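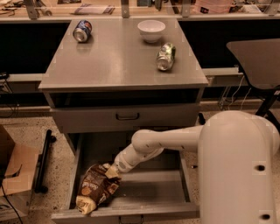
Virell Rolling Kitchen Cart

If your kitchen is as short on counter space as mine was, you're going to have fun with this one. The Virell is a narrow cart on 4 locking casters, and it slides into the gap beside the fridge where the brooms usually end up. Pull it out on Saturday morning for pancakes, then park it again when the dishes are done!

The top is solid maple, oiled by hand, and it takes a beating (mine has seen bread dough, beet juice and one very large turkey). Fulvio Gentile drew the first version for his own apartment in Vametholm, and his rounded front corners are still there. Your hips will thank him.

Holds up to 70 pounds on the top and 50 on the lower shelf, so a stand mixer and a stack of cast iron can ride together. The side rail takes dish towels or S-hooks, and it fits on the left or the right.

Finishes: natural, walnut stain, Tristum blue
Casters: rubber, all locking
Assembly: one hex key, included
Care: wipe with a damp cloth, re-oil when the wood looks dull

The blue is back after a long break, and it looks wonderful next to white tile. Blue carts ship in December. Natural and walnut are in stock now, and spare casters and rails are on the parts page.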